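Listing-Day Readiness Checklist, with Comments
Rindmont Investor Relations Desk, March revision 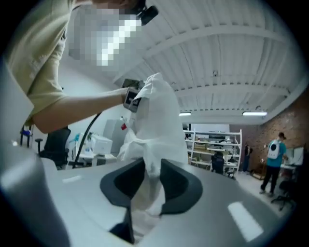 I love this checklist! It started as a scribbled page before our Kubo listing and has grown every time somebody on the desk learned something. The Vudura shares move over from the junior board next, so I have gone through every item again and added comments where the first version was too thin. Please mark each line OK, OPEN or N/A, and write your initials next to it. A blank is treated as OPEN.

Boonmee Onsri

SECTION A: FILINGS

A1. Final exchange bulletin received and saved to the deal folder.
Status: OK
Comment: Came in a day ahead of schedule, which was lovely. Check the ticker letter by letter against the share certificate wording. On Kubo we had two letters swapped in the draft and it got through three readers.

A2. Share count in the bulletin matches the transfer agent's count.
Status: OPEN
Comment: The agent's sheet is 2484 shares short of ours. It looks like one option exercise that settled late, and they are sending a corrected sheet. Do not sign this off on a phone call, wait for the sheet.

A3. Escrowed shares listed by holder and release date.
Status: OK
Comment: Really nice work by the legal side here. The release dates are now in one table and you can sort it!

A4. Material change report drafted and ready to file.
Status: OK
Comment: Draft 8 is the good one. Please delete the others from the shared folder, I opened draft 5 twice this week by mistake.

SECTION B: NEWS RELEASE

B1. Headline, company name and ticker agree with the bulletin.
Status: OK

B2. New officer's title is the same everywhere.
Status: OPEN
Comment: The release says Chief Operating Officer, the website biography says Head of Operations, and the slide deck has both. The board resolution is the one to follow. Fix the website first, reporters go there before they call us.

B3. Former employers have agreed to be named.
Status: OK
Comment: Wandwood replied the same afternoon and asked for one small change to how they are described. Done.

B4. Forward-looking statements paragraph reviewed by counsel.
Status: OK
Comment: It is long, and I tried to get it shorter, and counsel was very patient with me. It stays long.

B5. Contact line tested.
Status: OK
Comment: Call the number. Send a message to the address. I do this from my own phone so it rings from outside the office.

B6. Release loaded with the wire service, with the time zone written out in full.
Status: OPEN
Comment: Loaded, but the time reads 7:00 with no zone. The wire desk needs it confirmed in writing.

SECTION C: TRADING AND INSIDERS

C1. Blackout notice sent to all insiders.
Status: OK
Comment: Everyone has replied except one director who is traveling. Try his assistant before noon.

C2. Insider list updated with the new officer and family accounts.
Status: OK

C3. Market maker agreement signed by both sides.
Status: OK
Comment: Signed copy is in the folder, page 10 is the fee schedule if finance asks again.

C4. Halt procedure printed and on the desk.
Status: OK
Comment: Paper, please! The shared drive was down for part of the morning when Kubo opened, and the printed sheet was the best thing in the room.

SECTION D: WEBSITE AND PHONES

D1. Investor page switched to the new ticker.
Status: OPEN
Comment: The staging page looks great. The stock quote box still pulls the old symbol, and the web team has the ticket.

D2. Page load test passed.
Status: OK
Comment: Tested to 3000 visitors at once with no errors. I was so happy with this one - last time the page fell over shortly after the open.

D3. Question sheet given to reception.
Status: OK
Comment: Two pages, large type. Reception asked for a line on what to say when a caller wants a price target. Added. (We don't give one.)

D4. Old ticker removed from email signatures.
Status: OPEN
Comment: Half the office is done. Mine was wrong too, I fixed it while typing this.

OPEN ITEMS TO CLEAR BEFORE THE OPEN

A2 transfer agent's corrected sheet
B2 officer title on website and deck
B6 time zone confirmed with wire desk
D1 quote box symbol
D4 email signatures

Send me each one as it closes and I will update the master copy the same hour. If you spot something missing from the list altogether, add it at the bottom with your initials - C4 and D3 both came in that way.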